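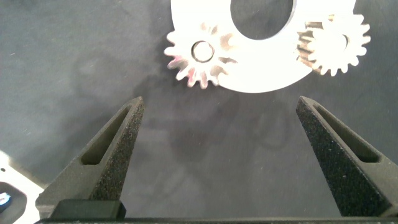
Figure 1. The carrier plate with two of the gears in place.

3. Assembly of the gear train

The aim of this part of the project was to put together a small gear train from stock parts and measure the backlash between each pair of gears. We chose spur gears because they are easy to fit and the Cuevas catalogue lists them in several widths. The plate and the gears came in one order, and the shafts were turned in the workshop at Skokow.

Before assembly all the gears were wiped down and checked for burrs. Two had to be dressed with a fine file. The bores were then measured with a plug gauge and the results entered in Table 2. One shaft was oversize and was turned down again, which cost us an afternoon in December.

The outer gears go on first. They sit at the rim of the plate, so the teeth stand clear of it and can be reached by the next gear. The pinion is fitted last - if it goes in too early there is no way to set the centre distance. 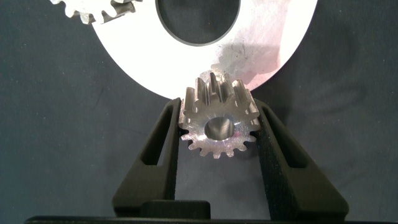

Figure 2. Steel pinion, showing the straight-cut teeth and scuffed face.

The marks on the face of the pinion were not treated as a fault. Only the tooth flanks carry load, and a scuffed face has no effect on the mesh. We did reject one pinion from the Ondwood set for a chipped tooth.

3.1 Running in

The finished train was run by hand for 127 turns and then by motor for 1,000 turns under no load. Light oil was used throughout. Backlash was read with a dial gauge at 14 positions and the readings repeated after running in. Five of them had changed, all on the same side of the plate, and the centre distance there was reset before the load tests in section 4.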